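Unit 2: Specular surfaces

A glossy plate has almost no color of its own. What you draw on it is whatever stands in front of it, so the darks go very dark and the lights stay clean, with hard borders between them.
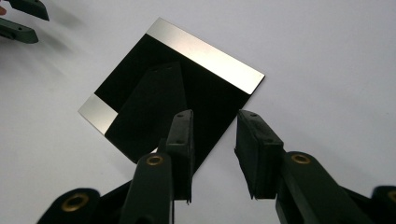 Fig. 2. Glossy square plate, mostly black, with a bright band along one side.

Block in the black first, then leave the band as bare paper. Grade it lightly toward the duller end. Allow 30 minutes. Bring Rekero paper and a soft pencil for the February session.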